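Workshop Help > Robots and automation > Faults and safety

Search this site Enter keywords Go

Posted in August by Ilaria Bellini

Gripper keeps pushing down after it should have stopped

We have a two-arm setup doing bag handling: find the zip on a laptop bag, open the front pocket, put a small soft toy in. The left arm has started pressing into the fabric when it should stop just above it. The fingers close nearly all the way and the arm carries on down until the force limit trips. It did this on 4 of Monday's runs and I have had the E-stop in my hand ever since.
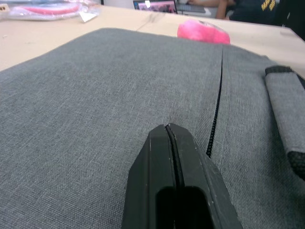 The limit is set at 200 in the Dokamgate controller and the log shows more than 326 before it stops. Nothing has broken yet, but people sit close to that table and I don't like it. I have re-homed both arms, swapped the finger pads and gone back to last month's settings. A cardboard box of the same height gives no trouble at all. The right arm is fine with everything.

Is this the gripper, or is the arm wrong about where the table is?

Aparecida Bragança

Stop running it with anyone in reach until this is sorted. If it trips at 326 with the limit at 200, the limit is not doing its job, whatever the cause turns out to be.

Then check the table height. Ours was made of two panels and one sat a little lower than the other. We had taught the height on one panel only, so the arm was wrong every time it crossed the join. Touch off at several points on both sides with the bag out of the way, and do it for each arm separately.
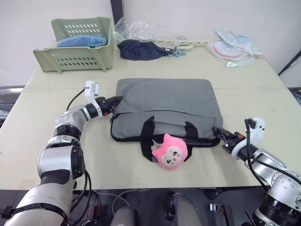 Also look at the filter on the force reading. Ours was averaging over 400 ms. On a hard box the force jumps up and the stop comes quickly enough. Soft cloth gives way first, the reading climbs slowly, and the average lags behind it - so the arm has gone a good way down before the controller reacts. Shorten the filter, slow the last part of the approach, and compare the two arms' settings line by line. I would bet they don't match.

Check the wrist cable while you are there. Ours pulled tight at one angle and shifted the zero.

jakab_flerkmont

had same thing on a Sukura arm, turned it off and on and it was ok after. might be the firmware

Ilaria Bellini

Thanks both. The filter is different on the left arm, no idea who changed it. I have set it to match the right and will do the table heights tomorrow morning with the area roped off. Restarting made no difference here.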